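I'd been at the Cenodari warehouse two weeks when Triin handed me the tape gun (an honor, apparently!) and pointed at 600 cartons bound for Pivach. "Corner boards first," she said, and off she went to lunch.
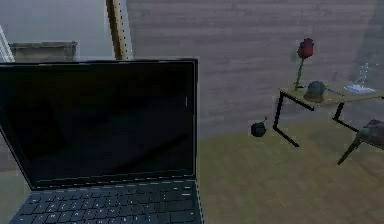
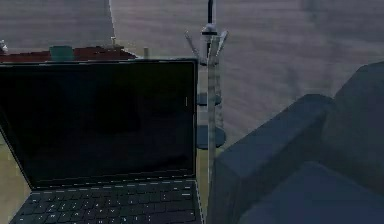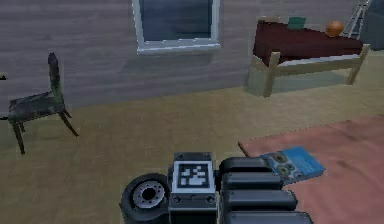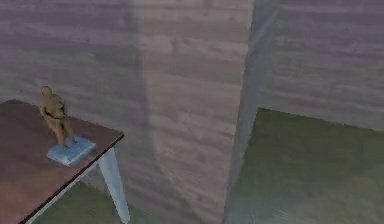

Renders, all four, to go with "Corner Boards"

So I taped, and I sang a little, and by carton 14 I'd taped my own sleeve to the flap. Stuart Furnival drove by on the forklift, slow as a parade. "You shipping too?" he asked. I told him only if they paid overtime.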